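Shooting a silent-style short in black and white, do I light it differently?

Mulgate
Hi all, first post after months of reading. A few friends and I are making a short in the style of a 1928 melodrama (it's called Pravley, after the town in it) and we want it black and white all the way through. I've only ever lit for color and I'm nervous! My lead wears a red dress against a green curtain, and on my test footage the two turn into the same gray mush. Do I fix that with lights, or change the dress? We shoot on 4th March and there's no money left.

Hanne Hviid
Oh, I love this problem. Switch your monitor to black and white now and leave it there, even while you're dressing the set. You'll stop thinking about red and green and start thinking about light and dark.
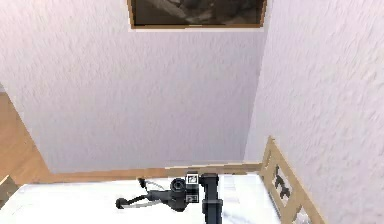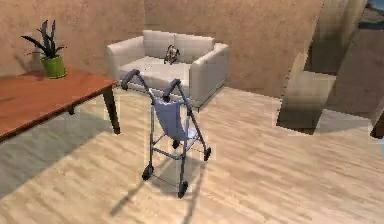
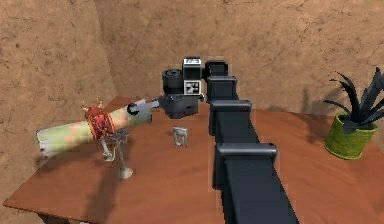
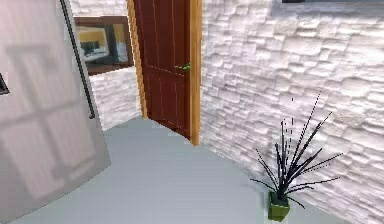 Back to your dress, I'd keep it and swap the curtain, or put a lamp behind her so her shoulders get a bright edge (a cheap clip light with a bit of diffusion will do). The other thing is what goes behind her face. A plain white wall can go dead flat in monochrome, but a pale one with mottled gray streaks, like the stucco in the first picture, still has something going on when the color is gone. Rake a light across it from one side and see what you get. I did a whole kitchen scene that way in February with 2 lamps and a bedsheet, and I'm still pleased with it.

Dobos
red filter. makes red things lighter and green things darker, problem solved. watch out for her lipstick though, it'll go pale

Rillosent
What Dobos said works, but you lose light with a filter on the lens, so check you can still get your exposure. If you're shooting color and converting later you can pull the red channel up in the grade for free. I spent more than 30 minutes on one shot doing that and the skin started to look waxy, so go easy. Also do a test with the real makeup, please!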